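Section 4. Washing, drying and storing your Trultska heated blanket

Read Section 2 (Safety) before you start. Keep this guide with the blanket.

4.1 Before washing

Wash the blanket when it is soiled, or once every two months in regular use. Too much washing shortens the life of the heating wire. The cover fabric will pill a little during the first few washes.

1. Turn the controller to OFF and wait 60 minutes.
2. Unplug the power cord from the wall outlet.
3. Press both tabs on the cord connector and pull it straight out of the socket at the foot of the blanket. Do not twist it.
4. Put the controller and cord somewhere dry. They must never be washed.
5. Run your hand over the whole blanket and feel for wire that has bunched, crossed or come through the fabric. If you find any, stop and go to Section 6.
6. Check the socket for lint. Clear it with a dry, soft brush.

CAUTION: Do not use pins, brooches or clips to hold the blanket in place or to close a tear. A pin can pierce the insulation on the wire.

4.2 Machine washing

The blanket needs room to move. Use a front-loading washer, or a top-loading washer without a center post. The King size does not fit most compact washers and should be washed by hand (see 4.3).

1. Shake the blanket outdoors to remove loose hair and dust.
2. Fold it loosely and place it in the drum by itself.
3. Add half the usual amount of mild liquid detergent. Do not use bleach, fabric softener or powder with a whitener.
4. Select cold water and the gentle cycle.
5. Set the spin to 400 rpm. If your washer does not show spin speeds, choose the lowest setting.
6. Take the blanket out as soon as the cycle ends.

NOTE: The Stesten cover fabric may release some color in the first wash. Do not soak it with light items.

4.3 Hand washing

1. Fill a bathtub with cold water to a depth of four inches and stir in the detergent.
2. Lay the blanket in the water and press down with flat hands. Let it soak for 10 minutes.
3. Drain the tub and rinse with clean water until no suds remain.
4. Press the water out against the side of the tub. Do not wring.

4.4 Drying

Line drying is best. Hang the blanket over two parallel lines so the weight is shared. Do not use clothespins on the wired area.

If you use a tumble dryer, choose low heat and remove the blanket after 15 minutes while it is still damp. Pull it gently back to size and finish on the line.

WARNING: Never dry the blanket by switching it on. Do not dry clean it. Cleaning solvents damage the insulation.

Allow a full day before reconnecting the cord. The socket must be completely dry inside.

4.5 Putting the blanket back on the bed

1. Clear the bed of jewelry, hair clips, keys and anything else small or hard. Look in the folds of the bedding as well.
2. Spread the blanket with the socket at the foot and the label facing down.
3. Smooth it from the middle outward. Low ridges in the nap are normal. Folds in the wired area are not, and can cause hot spots.
4. Push the connector into the socket until both tabs click.
5. Run the cord down the side of the bed, clear of the mattress and frame.
6. Plug in, set the controller to 1 and check after 10 minutes that the warmth is even.

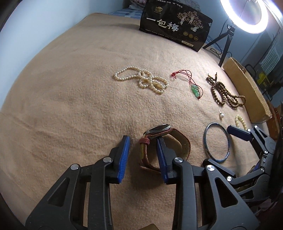

Fig. 4-3. Jewelry and accessories on a tan blanket. Remove all such items before smoothing.

If the blanket does not warm up, press the connector in again and repeat step 6. A flashing light on the controller means the connection is not complete. If it flashes three times and stops, read the error table in Section 6.

4.6 Storing

Store the blanket clean and dry. Roll it loosely, or fold it with as few creases as possible, and place it in the Ninh storage bag or another cotton bag. Do not use mothballs or moth spray. Do not put other items on top of it.

Coil the cord in wide loops beside the controller. Winding it tightly around the controller will strain the cord where it enters the case.

When you take the blanket out again, repeat the checks in 4.1, steps 5 and 6.

4.7 Service life

The heating wire is rated for 2,000 hours of use. Replace the blanket when it reaches this figure, even if it still heats.

Replacement controllers are ordered as part 676 from Trerevau Home Service. Other controllers do not fit and must not be adapted. Have the model number from the sewn-in label ready when you order.

Text: Diễm Lưu. Technical check: Thảo Võ. Section revised 20 March 2019.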